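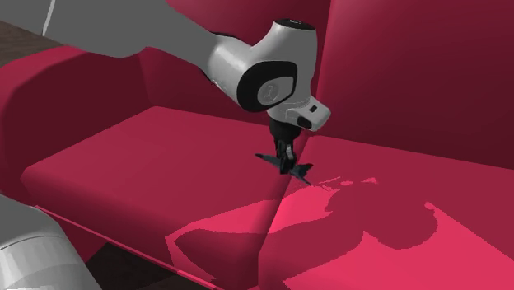
Robot arm over the red sofa in the simulator, gripper closed on something small and dark, shaped like a toy plane.

Apr 29, 2023

A few people asked what my job is now, so here's a thread. I work at Hollis, which lets family flats by the night. Until last year I was a housekeeping team leader. I still am for three days out of five. The other two I spend on the tidying robots, mostly looking at things like the one in the picture.

There are 40 flats across two buildings. Housekeeping is 23 people, counting the laundry and the two who do evenings only. Changeover is from eleven until three and everything has to be done in that gap.

The part that goes wrong at changeover is small stuff. Families with young children leave toys on every surface, some theirs, some ours. You can't vacuum a sofa until it's clear, and you can't clear it until you know what goes in the toy box and what goes in lost property.

The company brought in a system called Sarnia. It's an arm with a gripper. What it's meant to do is pick small items off seats and low tables and put them in a tray. A person then sorts the tray. It doesn't make beds, it doesn't do bathrooms, and it can't open a window.

Before any new item or bit of furniture gets tried in a flat, it's tried in simulation. They build a sofa, put an object on it, and run the arm. Then someone has to watch the runs and say whether what the arm did is what a housekeeper would want. That's me, and on my days off it's Jad Sleiman.

Neither of us has a technical background. Jad was a night porter. I've cleaned rooms since I left school. We got four mornings of training and a folder.

Sofas take up most of my time, more than I'd have guessed. A table is flat. A sofa has a join between the cushions, and small things end up near it or in it. If the gripper comes down too close to the join I mark it and write a note. I've written that note a great many times.

Thin pieces are the other one. Wings, tails, antennae, the legs on plastic horses. Holding a toy by the middle is usually what we ask for. If it's held by a thin end I mark it as a fail even when it gets to the tray, as that's the bit that snaps and then a parent rings reception.

Light matters too, which I hadn't thought about. In the simulator they can have the sun coming in hard on the seats, so you get bright patches and dark patches on the same cushion. A dark toy in a dark patch is hard for me to see on the screen, never mind the robot. We have flats that face south and it's just like that at noon.

Last month I signed off or rejected 1,541 runs. I know because it's on the sheet. Some take five seconds to judge. Some I watch three or four times over and then ask Jad, and we don't always agree.

We disagree most about speed. Jad will pass a slow one. I won't if it's so slow that I could have cleared the whole sofa with my hands in the meantime. He says slow is fine if the person is in the bathroom doing something else. He has a point and I still mark them down.

What's changed for the team. The good first.

Less bending. There are four of us with bad backs and two with bad knees, and low sofas are hard on both. In the flats where Sarnia runs, the person comes out of the bathroom and the seats are mostly clear.

The lost property log is better. Everything in the tray gets looked at by a person at the end, in one go, at a counter. Before, things went into apron pockets and you'd find a hair clip in your coat two days later and have no idea which flat it was from.

Also the two robot days come with a bit more money. It's a small hourly supplement and we had to ask for it twice. The first offer was a job title.

Now the rest.

Changeover used to be done in pairs. One did the bathroom and kitchen, one did the beds and lounge, and you talked the whole way through. In the robot flats it's one person and the machine. Several of the team have said they find it lonely and I'd say the same.

New starters learned from the other half of the pair. That was the training, really. With single working we've had people three weeks in who'd never been shown how to do the sofa bed, as whoever was with them on day one had been moved on by day two. We now keep new people in pairs for the first month, and management agreed to that in writing.

Waiting. If the arm stops, you're supposed to leave it and ring the support line. It might be a two-minute call. It might be a lot longer. The clock for the flat keeps running and until recently that went against the cleaner's name. It doesn't any more. Onyekachi Bako, our rep, got that changed, and she did it by keeping a notebook of every stop and how long each one lasted.

The longest in her notebook was 60 minutes. The guests were in the lobby with their cases.

Hours are the thing everyone wants to know about. Nobody has been let go. Three people have left and two of those weren't replaced. I was told that had nothing to do with the robots. I'm writing down what I was told.

The evening shift has lost half an hour a night. It doesn't sound much, but if you're on evenings only it's a fair chunk of your week. Onyekachi has raised it and we're waiting for an answer.

A couple of things I'd tell anyone whose workplace is about to do this.

Get someone who does the job into the testing early. When I started, the list of test objects had been written by the supplier. It was neat blocks, cups and a ball. There were no socks on it. There was nothing sticky. We sat in the staff room and wrote our own list on the back of a rota, and most of it is now in the simulator.

Still missing from the simulator: raisins, felt-tips without lids, anything made of paper. I've asked. I'm told paper is difficult.

Ask what the figures are for. We were recorded doing changeovers so they could set a comparison. Nobody minded that much, but we wanted to know whether the timings would be kept with our names on. They were going to be. Now they aren't.

Don't let them take the pairs away before you've seen the machine work in a real flat on a busy day. We agreed to it on the strength of a demonstration in an empty one, and it's been hard to get back.

Something people get wrong when I show them a still from my screen. They think the robot is the finished product and I'm there to push a button. Most of what I do is say no. A run goes back with a note, someone at the supplier changes something, and it turns up in my queue again a week later. Some tasks have been back six or seven times.

I do feel odd about it at times. I'm teaching it the bit of the job I was quick at. My first supervisor used to send me in ahead to clear the lounges as I could do one in about four minutes. That's not something that will go on anyone's reference now.

On the other hand I'm fifty-three and I don't want to be kneeling in front of sofas at sixty. Both of these are true and I go back and forth on it depending on the day I've had.

Someone's asked whether the robot is any good. On hard toys on a plain seat, yes, it's decent. On blankets it's poor. If there's a throw on the sofa we fold it off first by hand, every time, and I've put a line about that in the instructions.

Someone else asked if guests see it. No, it only works between check-out and check-in. Children do ask about it if the cupboard's open. One boy wanted to know if it had a bed.

And yes, the sofas in our flats are a mix. There's red, there's a grey one everyone hates, and the ones in the far building are a sort of mustard. The simulator can have whatever colour you like.

There's another firm coming in to show us something for laundry, called Bevetora. It sorts, apparently. The laundry team have asked me to sit in with them, and I've said I'll go if they can bring two of their own people on paid time. Waiting to hear on that.

Will be back on later to answer the ones about pay. I'm in the flats until three.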